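The night ferry to Nilholm is back, and I've booked already

12 May 2021

Well, I'd more or less given up on this one! The night ferry to Nilholm is running again from November, and bookings opened this morning. I had my cabin sorted before I'd finished my tea.

If you've been reading for a while you'll know I bang on about this boat. She's called the Sirine, she's slow, the carpets in the corridor are a sort of mustard, and I've crossed on her more times than is sensible. The route stopped when the old operator pulled out, and ever since then the only way over has been the early bus to Zollus and then the little day boat, which doesn't take cars and gets cancelled if the wind so much as sneezes.

Dalia Eglītis at the harbour office confirmed the basics for me on the phone. There'll be five crossings a week each way, leaving at 20 past ten at night and getting in a bit before seven. Foot passengers can board from half past eight, and the restaurant will serve supper until we sail. Cars have to be in the queue by nine (they used to let you roll up much later, so watch that if you're an old hand).

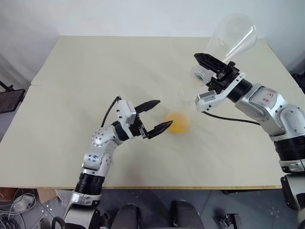
Fares start at 34 euros for a reclining seat. Cabins cost a good deal more and the price jumps about depending on the night, so have a play with the dates. I moved mine by one night and paid for dinner with the difference. Inside cabins are the cheapest, and they're fine if you only want to sleep, but I always go for a window if there's one left. You come in past the lighthouse just as it's getting light, or you do in summer anyway. In November it'll be pitch black, I suppose, and I've paid extra for it.

Bikes go free. Dogs are allowed in a few of the cabins on the lower deck, though you can't book those online yet and have to ring. I asked about the reclining seats for dogs too, on behalf of my sister, and it's a no.

The timetable will matter most to people on the Nilholm side, of course. I messaged Jonalyn Sison, who runs the Xia guesthouse up the hill from the old quay, and she'd had four bookings by lunchtime. "I've been painting rooms all spring and hoping," she wrote. "Now I need to find the other key to number three." I've stayed in number three. It has the best bed on the island and a wardrobe that won't shut.
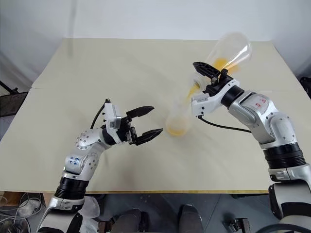 She also says the bakery will open early on ferry mornings, like it used to, so you can walk off the boat and straight into a cardamom bun. The museum in the customs house is keeping its winter hours for now, which means afternoons only. It's worth hanging on for if you like old charts. The building has 1516 carved over the door, and the chap on the desk will tell you all about it whether you ask or not. Take a jumper, they don't heat the upstairs.

A couple of things I couldn't get a straight answer on. One is whether the through ticket with the train is coming back. Dalia said they're "talking about it", and I've heard that before. The other is the Christmas timetable, which isn't up at all, so if you were hoping to spend the holidays over there I'd wait a few weeks before you book anything you can't cancel. Travel rules could still change between now and the autumn as well, and the tickets can be moved once without a fee, so long as you do it almost a week ahead. I've asked what "almost" means there and I'm waiting to hear!
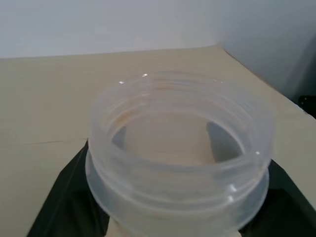 Getting to the terminal is the same as ever. The number 5 tram stops right outside, and there's a left luggage room if you're in town for the day beforehand. The café in the waiting hall was shut when I walked past, with paper over the windows, so I'd eat in town or wait for the boat. The ship's fish soup is good. The ship's coffee is dreadful, and I've missed it terribly.

I'll be on the second sailing and will write it all up when I'm home. If anyone else has booked, do leave a comment and tell me which night you're going.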